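Subject: Re: [flumlow-home] Cleaning and caring for light leather, was: moving into Tellside
Date: 12 October 2025

Hello all,

I am reading this list since the spring but I write for the first time, so please excuse me if I make some mistakes with the language or with the quoting.

A member from Owen Street wrote:

> We move to Tellside in November and the apartment faces south. We would
> like to take our old armchair and maybe buy a light sofa. Everybody tells
> us that light leather is a bad idea. Is it true? And what do you use to
> clean it? We have read about saddle soap, baby wipes and even milk.

It is not true in my opinion, but you have to accept a little regular work. We also live in Tellside, on the second floor, and we have had cream-colored furniture for many years. I can tell you what we do.

First, please find out what kind of surface you have. Put one small drop of clean water in a place where no one looks, for example low on the back side. If the drop stays on top, the leather has a protective finish, and most sofas from a normal store are like this. If the drop goes in and makes a dark spot, you have the open kind. My advice is only for the finished kind. For the open kind I would ask a professional before I touch anything.
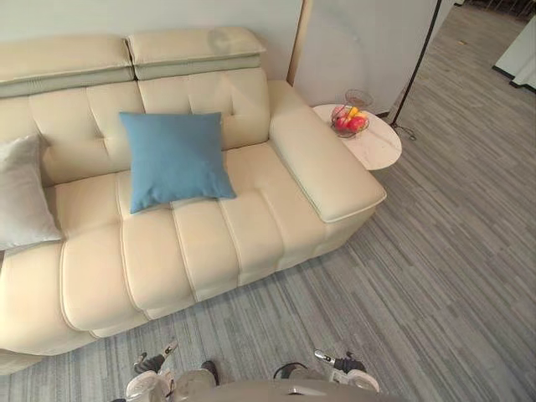
For the weekly cleaning we use the vacuum with the soft brush, and then a cotton cloth which is a little damp. The deep seams are the most important place. Crumbs and sand go in there and they work like sandpaper when people sit down. I pull the seam open with two fingers and go slowly with the narrow nozzle. Do not use a knife or a stick, I did this once and I had to pay for the repair.

Two times in the year I use a real leather cleaner and after it a thin layer of conditioner. I bought the Alimton set, number 1167, which has a cleaner, a cream and two sponges. There is also number 1311, but this one is for dark colors and it left a yellow tone on my test spot. Let the cleaner dry completely before you put the cream. I wait until the next morning.

About the other things in your message: saddle soap is too strong for a finished surface. Baby wipes look harmless, but with the time they make the finish sticky. Milk I would keep for the coffee.

The blue from new jeans is the one problem I could not solve completely. Wash new jeans and new dark covers two or three times before they come near to the sofa, and do not leave a damp towel on it. If you see a color mark, clean it the same day. After a week it is much more difficult. 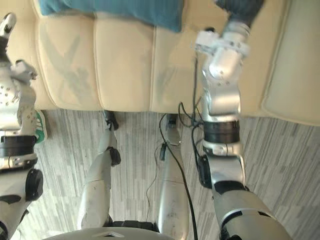 Cream sofa with a teal-blue piece of fabric over the back.

And the sun. South windows in Tellside are very strong from noon, also in winter when the sun is low. We keep the furniture one arm's length from the glass and we close the thin curtain when we go out. The radiator is also an enemy, it makes the leather dry and hard.

One last question from my side to the list: does the store in Flumlow still sell the Alimton cream separately? I have now plenty of cleaner and almost no cream.

Kind regards and good luck with the move,
a neighbor from Tellside, apartment 1537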